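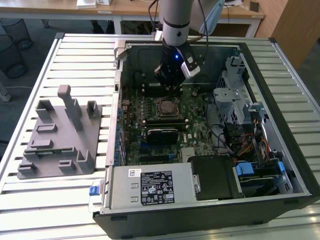
*Figure 6. Arm at the approach position over the tower, fixture plate on the left side of the bench.*

## 4.3 Recording a hand-guided demonstration

Use this procedure to teach the arm a board-level handling task on a desktop tower. The case lies on its side with the open side up. Read section 4.1 (stop button and speed limits) before you start.

**Before you begin**

- Unplug the tower and disconnect anything attached to the back panel.
- Put the fixture plate on the bench next to the case. Parts you pick up during the demonstration start and end there.
- Check that the two cables running down beside the arm have enough slack for the full reach. Move the arm by hand to each corner of the case to test this.

**Caution:** In guide mode the arm holds its own weight but not yours. Do not lean on it.

1. On the Zotell pendant, open **Teach** and select **New task**. Enter a short name with no spaces.
2. Set the hand force limit to 3. Higher settings make the arm feel heavy and the recorded path gets jerky.
3. Press **Home** and wait until the arm stops.
4. Hold the arm above the gripper and press **Guide**. Keep your fingers out of the gripper linkage.
5. Bring the gripper to a point just above the board and pause for a full second. The software marks any pause of this length as a waypoint.
6. Guide the gripper to the part, then close it with the pendant button. Do not push the fingers shut by hand.
7. Lift straight up until the part is clear of the case walls and loose cables, then carry it to the fixture plate – slowly, and without turning the wrist more than you need to.
8. Open the gripper, raise the arm, and press **Stop**. The recording is saved under the task name.

Repeat steps 3 to 8 until you have 110 recordings. Shift the case slightly between takes. If every take starts from the same spot, the arm will only learn that spot.

**Note:** If the pendant shows error 821, the wrist was moved past its limit. Delete the take and start again from **Home**.

## 4.4 Recording by remote control

Some moves are hard to guide by hand, mainly those where your arm would block the wrist camera. For these, use the Takács hand controller and work from the wrist view.

1. Connect the controller and select **Remote** on the pendant.
2. Set the scale to low. A large hand movement then gives a small gripper movement.
3. Check in the wrist view that the module is held firmly and that the finger pad is not resting on the gold-colored contacts.
4. Turn the wrist in small steps until the edge of the module is parallel to its target slot, then stop and look again before moving in.

**Caution:** Do not press a card into a slot while the view is tilted. Back off, straighten the wrist, and try again.

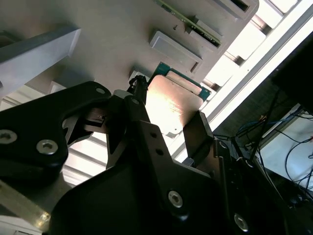 Dorottya Vida adds that she squares up the wrist first and only then closes the distance. When she did both at once, her takes were full of small corrections, and the arm copied every one of them during playback.

5. When the move is finished, open the gripper and back away along the same line.
6. Press **Stop** and give the take a grade of good, usable or bad. Bad takes are kept on disk but left out of training.

Go on to section 4.5 to play back a take at reduced speed.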